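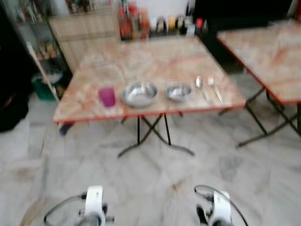
Página 21

Secção 4. Colocação da louça e dos talheres na mesa dobrável Ornico

4.1 Âmbito

A presente secção aplica-se às mesas dobráveis Ornico de tampo quadrado, com acabamento de padrão marmoreado e pernas metálicas cruzadas, bem como ao conjunto individual de refeição Ristden. As instruções destinam-se ao pessoal das salas de refeição e às famílias que utilizem o equipamento em casa. A abertura e o bloqueio das pernas constam da Secção 3 e devem estar concluídos antes de se iniciar qualquer dos passos seguintes.

4.2 Composição do conjunto individual

Copo pequeno de plástico translúcido, cor púrpura
Taça grande de aço inoxidável, de rebordo largo
Taça pequena de aço inoxidável
Colher de metal
Garfo de metal

O conjunto não inclui faca. Para encomendar peças avulsas, indicar a referência 1496 e a designação da peça, tal como consta da lista acima.

4.3 Preparação do tampo

1. Verificar que as quatro extremidades inferiores das pernas assentam no pavimento. Pressionar ligeiramente cada canto do tampo; se houver oscilação, deslocar a mesa para uma zona mais regular.

2. Limpar o tampo com um pano macio humedecido em água morna e detergente neutro. Passar em seguida um pano seco, incluindo a orla vermelho-alaranjada.

3. Inspecionar o tampo sob luz lateral. O padrão em tons de rosa, creme e laranja dissimula migalhas e pequenas manchas de molho, pelo que se recomenda passar também a mão pela superfície.

CUIDADO: Não utilizar esfregões metálicos, lixívia ou produtos à base de solventes. A orla pode descolar-se se permanecer em contacto com água.

4.4 Disposição das peças

As peças são colocadas em fila, na metade do tampo mais próxima do utilizador, pela ordem seguinte, da esquerda para a direita.

1. Pousar o copo na extremidade esquerda da fila, com a base mais estreita para baixo.

2. Colocar a taça grande à direita do copo. Deixar espaço suficiente para que o copo possa ser levantado sem tocar no rebordo da taça.

3. Colocar a taça pequena à direita da grande. A taça grande destina-se ao prato principal; a pequena, a acompanhamentos, fruta ou iogurte.

4. Pousar a colher e o garfo lado a lado, junto à extremidade direita da fila, ficando a colher à esquerda do garfo. As cabeças dos talheres apontam para o fundo da mesa. Admite-se uma ligeira inclinação em diagonal.

5. Manter livre a restante superfície do tampo, atrás da fila, até ao momento de servir.

NOTA: Para utilizadores esquerdinos, a ordem pode ser invertida na totalidade. Não se recomenda inverter apenas os talheres.

4.5 Utilização de uma segunda mesa

Quando se disponha de duas mesas do mesmo modelo, a segunda pode servir de apoio. Deve ser aberta ao lado e um pouco atrás da primeira, com o tampo desimpedido, e reservada às travessas e ao jarro de água. As pernas das duas mesas não devem tocar-se nem cruzar-se.

CUIDADO: Não apoiar tabuleiros nem tábuas entre os dois tampos. As mesas não foram concebidas para suportar carga em ponte.

4.6 Serviço

1. Servir primeiro os alimentos sólidos e só depois as bebidas.

2. Não encher o copo acima de 200 ml.

3. Aguardar que sopas e papas arrefeçam antes de as verter nas taças. O aço inoxidável aquece rapidamente e o rebordo pode causar queimaduras.

4. Não deslocar a mesa com louça pousada no tampo.

4.7 Levantamento e arrumação

1. Retirar os talheres, depois as taças e por fim o copo.

2. Lavar todas as peças antes da primeira utilização e após cada refeição. O copo deve ser lavado à mão.

3. Secar as taças com pano e guardar a pequena dentro da grande.

4. Repetir a limpeza descrita em 4.3 e fechar as mesas apenas quando os tampos estiverem completamente secos.

As condições de armazenamento prolongado em depósitos Langat encontram-se na Secção 6. Para substituição da orla ou das pernas, consultar o folheto Fostitz n.º 346.

Texto revisto em 24 de agosto de 2019. Substitui a versão de julho.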